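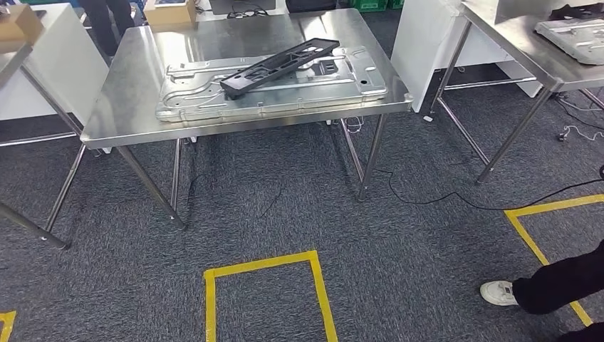
Careers at Graltcombe
Home > About us > Jobs > Editorial

Reviews Writer, Small Appliances
Full time, Fendcombe office, three days a week in person
Reports to: Jarlath Mulligan, Reviews Editor
Status: Open

Graltcombe publishes buying guides for people who want a toaster and have somehow ended up with 14 browser tabs open. We test things, say what we think of them, and keep the prices current. Readers buy the thing or they don't. If they buy it through one of our links we get a small commission, and that commission pays for the next toaster.

We're looking for a writer to take over kettles, toasters, blenders, rice cookers and a category our site still calls "Other Hot Things." There are 266 live guides on the site. You'd own 11 of them from your first week, including the one on electric can openers, which gets more angry mail than you'd think possible.

What you'll do

Test products in our kitchen and write them up, with a clear pick at the top and your reasons under it. A typical guide runs 2,000 words. The roundups are closer to 1,000, and readers would like them shorter still.

Rewrite old guides when the models change. Manufacturers enjoy adding one letter to a model number and calling it a new product. You'll need to find out if anything else is different, and on most days the answer will be the box.

Check prices and stock against the tracker, which we call Ozoliņš for reasons that left with the developer who built it. Ozoliņš is reliable on prices and less so on what it's pricing. Last June it listed a replacement blender lid as the best blender under thirty dollars.

Answer reader comments. Some are questions, some are corrections, and one regular posts about his late-model Pusard kettle as if it were a boat.

Say no to brands, politely, in writing. They send a lot of email. None of them get to see a review before it runs, pick the words in it, or take you to lunch somewhere nice while it's being written.

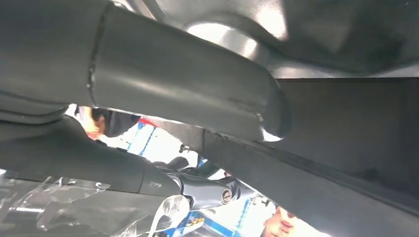

Close-up of part of a robot arm

What we're after

Two years or more of writing for a living, in any field where the facts could be checked. Product reviews are handy but we've had good luck with people from trade papers and local news.

Clean copy. You don't have to be funny. If you are, please keep it out of the safety notes.

Patience with repetition. Testing toasters means making toast, then making it again at the next setting, then writing down what color it came out. Anyone who pictures this job as unboxing should know that we also have to put everything back in the box.

A willingness to say a product is fine. Most products are fine. It's the hardest word in the business to get 2,000 words out of.

Basic spreadsheet skills. If you can sort a column without losing the one next to it, you're ahead of several of us.

Nice to have

Some photography. A grasp of how affiliate links work and where they have to be disclosed. Any experience with a content system built before you could vote. Opinions about rice.

What you'll get

A salary, with the range given in full in the application pack, because we don't enjoy guessing games either. Health and dental from the first day. Paid vacation, and an office that closes between Christmas and New Year's, once the gift guides have finished with us. A staff shelf of tested products, free to a good home. Take the good ones early. By spring it's mostly egg cookers.

You won't have a traffic target. We look at the numbers, sometimes with our hands over our eyes, but your review isn't judged on how many people bought the blender.

How to apply

Send a resume, two published pieces, and one new piece of no more than 300 words reviewing something you own and have used for at least a year. It can be anything. Past applicants have sent in a stapler, a winter coat and a set of measuring cups with a cup missing. The measuring cups got an interview.

Skip the cover letter unless there's something in it we need to know. Please don't send a review of our website. We've read them.

Jarlath Mulligan reads every application himself and replies to all of them, though not fast. If we'd like to meet you, there's a one-hour conversation, then a paid half-day trial in the test kitchen starting at 9:30 a.m. Lunch is provided. It will probably be toast.

Use the Apply button on this page. If the button is gray, try another browser, and if it's still gray, the job has been filled.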